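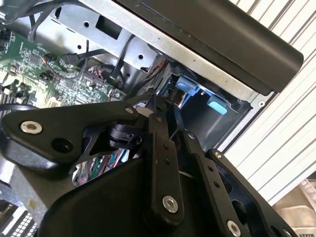
Robotics > Workshop Practice

Working Inside a Computer Case With a Robot Gripper: Ground Rules

By Liam Bellamy
Updated 2021-10-03
6 min read | 8 comments

These are the rules we follow at Bramwell when an arm is used on open desktop computers. We wrote the first version in February, after the teardown bench moved from hand work to a mix of hand and arm. They cover removing cables, drives and small parts from machines that are going to be repaired or stripped. They do not cover power supplies, which stay a hand job here, and they do not replace the risk assessment for your own cell.

Before the case goes on the bench

Unplug the computer from the wall and take the power cord away from the bench completely. A switch in the off position does not count. Press the power button once after unplugging and leave the machine alone for the time given in its service manual.

Take off the side panel by hand. Look for anything that could fall into the work area, such as a spare screw or a slot cover left lying in the bottom of the case, and remove it. Clip a ground lead to bare metal on the chassis. Paint will stop it working, so check with a meter the first time you handle a new case model.

Fix the case down. Two clamps on opposite sides is the minimum. A case that slides when the arm pulls on a cable will put the next move in the wrong place, and the arm has no way of knowing unless you have set up a position check.

Checking the gripper

Go over the gripper at the start of each shift, with the arm stopped and locked out.

Put a driver on every screw in the finger linkages and confirm it is tight. Linkage screws work loose with use, and one dropped onto a motherboard can short it when the machine is next powered up. Mark each screw with a line of paint pen so movement shows.

Open and close the fingers through their full range. They should move evenly and stop cleanly.

Wipe the fingertips. Grit left on them will scratch a board.

Look for any cable or air line that could hang below the palm. Tie it back.

If any screw is missing, the gripper comes off the arm. Do not run it and plan to fix it at the break.

Planning the reach

Most damage we have logged came from the back of the gripper and not the fingertips. The operator watches the tips, and the wider links behind them catch on something. In the picture at the top of the page the linkage spans a good part of the opening, with the motherboard on one side and the metal drive bracket across the top. The fingertips may have plenty of space while a link above them does not.

Model the whole gripper in your planning software, with the fingers at their widest. Our setup uses Irkar for path planning, and its default gripper shape is too small for this work. We add 8 mm on every side.

Come in straight down wherever the case allows it. Keep sideways moves above the top edge of the chassis. If a sideways move inside the case can't be avoided, run it once at the lowest speed with a person watching from the open side.

Treat stamped brackets as obstacles, including their holes. A fingertip can drop into a cutout and jam when the arm tries to lift.

Speed and force

Inside the case we use the lowest of our 3 speed settings. Set the force limit for the weakest part you plan to touch. For small wire connectors this is low enough that the gripper will sometimes slip off, and that is acceptable. Reset and try again. After two failed tries, lock out the arm and finish by hand.

Grip the connector body. Never pull on the wires, and never pull on a ribbon cable by its flat side. If there is a latch, release it first. Move loose cables out of the path before the arm goes in, using hook and loop ties fixed to the chassis.

People near the bench

No hands in the case while the arm is enabled. This applies during teaching as well as normal running. The operator holds the enabling switch, and anyone else stays behind the floor line. If two people are working on the same machine, each puts a personal lock on the arm before reaching in.

Records

Write down the case model, the gripper number, the force limit used and any contact you did not plan, even if nothing was damaged. We keep ours in a Trirnell log sheet, but paper is fine. Read the entries for a case model before you start on another one of the same kind.

Filed under: Robot Safety, Electronics Repair, End Effectors
Shares: 2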